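Putting the Winter Bedding Away

August is when I finally get round to the winter bedding, usually on a morning when it's far too warm to be handling blankets. I give myself two hours and a pot of tea, and I start by airing everything over the banisters — a blanket that feels dry in the hand can still hold a bit of damp in its folds.

Wash before you store, even if a thing looks clean. Moths love a trace of skin or spilt cocoa far more than they love plain wool! I use half the usual powder and an extra rinse, then fold loosely with the seams inwards.
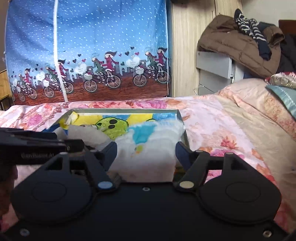
Bilal Sabbagh wrote in from Plurstead that he gave up on folding years ago and rolls his blankets, tied with old pyjama cord, and that they come out in October without a single hard crease. I've tried it since with the thinner ones and he's quite right, though my big double quilt (900 grams of filling, and it feels like more) simply won't be rolled by one person.

Cotton bags are best for the long months, as plastic makes things smell stale. An old pillowcase does nicely, with a sprig of lavender pinned inside the hem where it can't mark anything. Write what's in each one on a luggage label — single, double, spare room — and keep the heaviest at the bottom of the cupboard, or you'll be lifting it down on to your own head come the first frost.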